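Museum rivalry posts and visitor numbers: Brernon and Zerkdale
Student project report, Module 8

Why we picked this

We wanted something to do with local museums and how they talk to people online. Brernon Museum and Zerkdale Gallery had their joke feud in April, over a football cup tie, and it seemed a good size for a small project. Loser had to hang a painting from the other town in the front hall for a month. Zerkdale lost.

What we did

Read every post from both places over 11 days. Sorted them into jokes, replies to the other museum, and ordinary notices (opening times, talks, the café). Then a short paper survey at both front desks, 40 forms in all, plus the door figures which both museums kindly let us see.

Meant to do Bakside Heritage Centre as well but they hardly posted during the cup week so we dropped it. Should of checked that first.

What we found

Brernon's best post was the portrait of the mill owner with a scarf drawn on, shared 300 times. Zerkdale's answer was a seascape with the caption "your defence, second half". Fewer shares but a lot more comments, mostly people arguing about the match and not the painting.

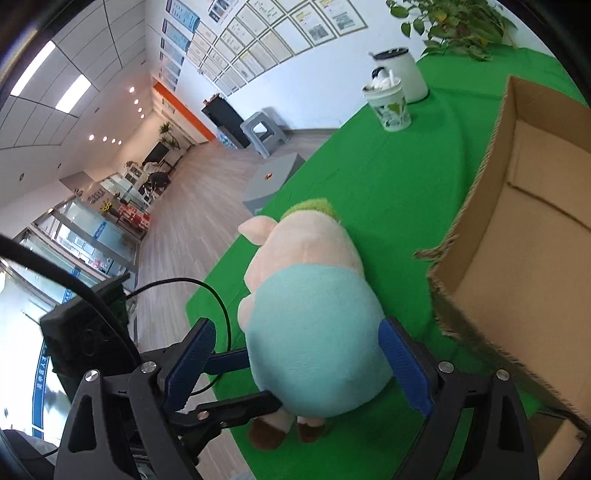
Ordinary notices did badly all the way through. The talk on Maeng pottery got almost no replies even though it went up the same morning as the scarf portrait. Our guess is it got buried. Posting at 3 p.m. seemed to work better than first thing, but the jokes nearly all went out at 3 so we can't really split the two.

Survey: 8 people said the feud was why they came in. All of those were at Brernon. Zerkdale visitors mostly hadn't seen it, or had seen it and thought it was run by the football club.

Door figures up a bit at Brernon, flat at Zerkdale. School holidays overlap with the cup week though, so careful with that.

Problems

Survey too small. Question 4 was worded badly, several people answered for the wrong museum. Sorting the posts was done by one of us for Brernon and another for Zerkdale, and we didnt swap over to check.

If we did it again

Start before the match is drawn, get a normal week to compare with. Ask age group. Include the painting swap itself, which fell after our hand-in date and was probably the most interesting part.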